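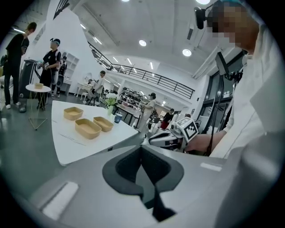 Notebook: hand-held gripper sessions, table-setting tasks
9 October 2020
Entry by D. Bratu. Read by A. Kwofie, G. Kalogeropoulos.

Subject: floor rules, second draft

The September rules were written for one operator at one bench. They do not cover several people on the same floor. Revised text follows. Comments in the margin, please, and initial them.

1. Marker cube. All printed faces clean and flat before the operator picks up the gripper. A lifted corner is a fault. Tag the unit and take another. Do not tape it down. Ayuba taped one in September and we lost 60 episodes to bad pose.

2. Cable. Route it along the arm with enough slack for full reach. Check by stretching to the far edge of the table, both hands, before the first episode.

3. Head strap. Fit it before the grippers are in hand. Once it is on, only the operator adjusts it. If it slips, stop and discard the episode.

4. Trays. Kraft trays go down one at a time, not touching. Spares stay on the side table. Vase and cup remain on the work table unless the task sheet says otherwise.

5. Walkways. Anyone not recording keeps an arm's length from the operator's elbows. Crossing behind is allowed, reaching across the table is not. Bystanders' faces are pixelated before data leaves the building, no exceptions.

6. Stop word. "Hold", said by anyone. Operator opens both grippers and steps back. Whoever called it writes the line in the log.

Open points:
- Kekent want 9 clean episodes per layout before a layout is changed. Despina thinks fewer would do. Not settled.
- Glossy table top: lamp reflections may upset marker detection. Kevin to compare a matt cover against the bare top, same task, same trays.
- Episode 3730 has no stop entry although the audio has someone calling it. Marked as suspect, kept out of the set.
- Rule 5 needs a floor line. Tape width to be agreed with Gerasimos.

Rules 1 to 4 apply from Monday. 5 and 6 after initials.

545 views
9 comments
Share

Recent entries
Gripper pad wear, Starum units
Naming of episode folders
Bulent charger fault, bench 2
Kurup task sheets, corrections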